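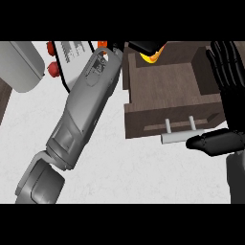 *Figure 1: Drawer unit in dark brown wood.*

# Second-hand Furniture and the Rented Student Home

**Student project report, Housing and Communities module**
**Submitted by Aiguo Shao**

## 1. Background

Students who rent privately in the Kindley district usually take a room that is described as part furnished. The term has no fixed meaning. In most of the tenancy papers read for this project it covered a bed and a wardrobe, and the tenant was left to find storage for smaller belongings. Chests of drawers and bedside units were the pieces most often bought in the first month, and also the pieces most often left behind when the tenancy ended.

This report considers how such furniture changes hands, and whether the present arrangements serve the people who need it.

## 2. Method

The project drew on the sales ledger of the Martens reuse shop, which was made available for one full year up to November. The ledger records each item by type, price and condition on arrival. Interviews were then held with four tenants and with the shop manager. A visit was also made to the Altell depot, where unsold stock is kept before it is broken up for timber.

All interviews took place after 6 pm, at the request of the tenants. Names have been left out of the findings.

## 3. Findings

The shop took in 3,427 pieces of furniture during the year and sold 2,469 of them. Drawer units sold faster than any other type. Wardrobes sold slowly – the manager put this down to the cost of moving them, as the shop has no van of its own and buyers must arrange transport.

Condition mattered less than had been expected. Scratched tops and missing handles lowered the price but seldom prevented a sale. Drawers that stuck were a more serious matter, and three of the four tenants said they had turned down a unit for this reason. One had bought such a unit and put it right by rubbing candle wax along the runners.

The depot at Altell presented a different picture. Much of the stock held there was sound, but it had arrived in June and July, when few students were looking for furniture. Space is short in those months and items are held for only 4 weeks. By the time new tenants arrive in September, most of the summer stock has gone.

## 4. Discussion

The main difficulty is one of timing. A supply exists and so does a demand, but they fall at different points in the year. The Drultinitz scheme, which operated in the neighbouring district until its lease ran out, stored summer donations in an unused school hall and released them in the autumn. Its records were not complete enough to allow a fair comparison with the Martens ledger.

Landlords were not interviewed, and this is a weakness of the study. Two were approached and neither replied.

## 5. Recommendations

1. The shop should seek dry storage from June to September, with priority given to drawer units and desks.
2. Delivery should be offered at a fixed charge within Kindley.
3. Tenancy papers should list each piece of furniture supplied with the room.

A copy of the interview questions is held with the module office.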